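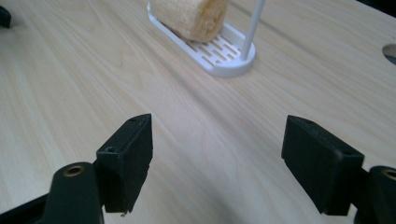

ok so I've been trying to learn my grandmother's language for a year now and I have thoughts. a thread

background: my yiayia, Evdokia Lambrakis, spoke Greek to the cat, the stove and the radio, and English to us kids. so I grew up knowing how to scold a cat in Greek and pretty much nothing else

last May I signed up for the evening class at the Altcombe library. 90 minutes, once a week, folding chairs. I figured I'd be chatting by Christmas. reader, I was not chatting by Christmas

the alphabet took me a weekend and I felt like a genius. then came the verbs. I am still in the verbs

my teacher says you can get through most everyday talk with 2,000 words. I have 200 on a good day and a lot of them are vegetables (I can really hold my own on the subject of eggplant)

what's helped most: talking out loud while I do the dishes. I narrate everything. I am washing the plate. the plate is big. where is my spoon. my husband has stopped answering

what's helped least: flashcards on my phone. I get them all right on the bus and then someone says the same word to me at normal speed and it's gone, like it never lived in my head at all

also kids' cartoons! everybody recommends them and I get why, but the talking animals go SO fast. I had better luck with cooking videos, where people say "now add the onion" and then there's an onion

the accent marks though — move the stress one syllable over and you've said a whole other word. I tried to tell a lady at church I was older than my brother and she patted my arm and got me a chair. still don't know what I said

big moment a few weeks back: I called my great-aunt and made it nearly 20 minutes without switching to English. she did most of the talking. I said "yes" and "really?" and "what a shame" and I think a hip surgery was involved

she told me I sound like my yiayia when I say "come here." which, yeah, that's the cat one. I had to go sit on the back steps for a bit after that

anyway I signed up for level two. if you have a podcast for slow learners, something between "the apple is red" and the actual news, please send it my way. bonus points if the hosts don't giggle over each other

and if anybody in Altcombe wants to practice, I'm at the library early most weeks, about an hour before class starts. I'll bring the koulourakia, you bring the past tense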